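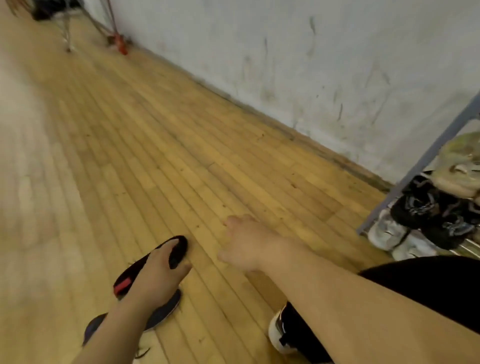 Setting up the Nomora cell at Sarkier began with the camera, before the arm was switched on. The cell has to sort mixed footwear and put it on a rack, a job it learns from recordings of people doing it by hand. Black shoes cause most of the trouble. With a hand over the top of one and a second dark shoe lying beneath it, the outline the software relies on is largely lost, so exposure is set for the shoes and the pale floorboards are left to wash out.

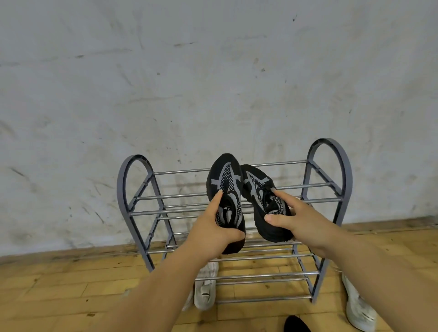

Calibration takes 50 minutes. The technician fixes the printed target, runs the arm through 200 poses and rejects the result if the error is over 2 millimetres. Pētersons, the integrator, repeats this every Tuesday and after any knock to the camera bracket. 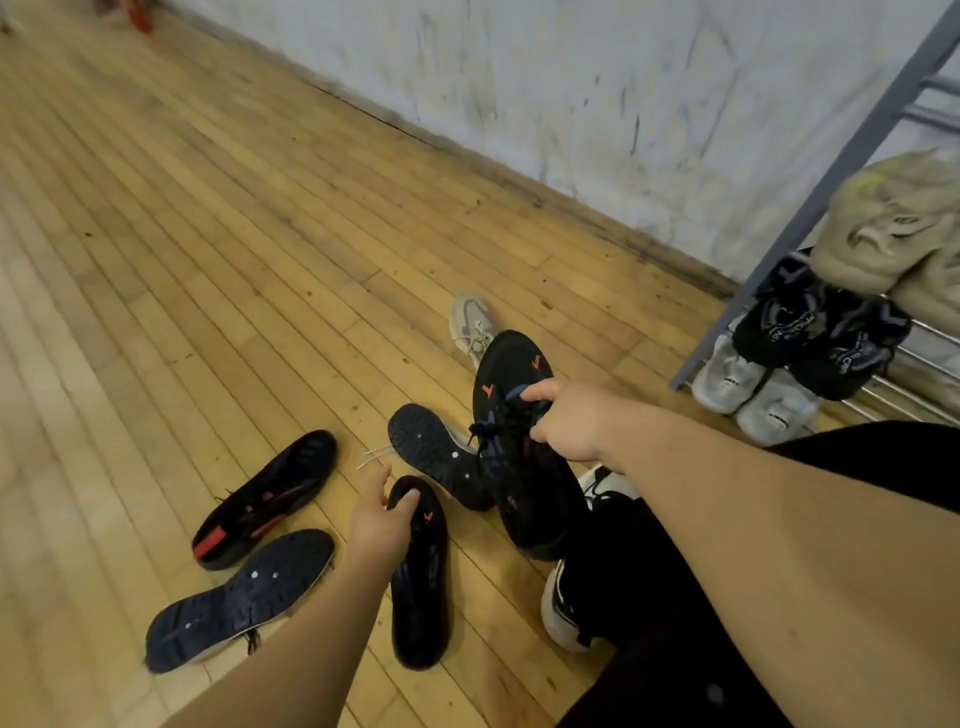
The finger pads, supplied by Imico, wear faster than the joints. They are wiped down at the end of each shift and replaced in pairs, as one new pad against one old one tilts the shoe in the grip. Grip force is then reset from the low end of the range. The log for January shows one stoppage, traced to a chafed cable at the wrist. It has been rerouted through a wider clip.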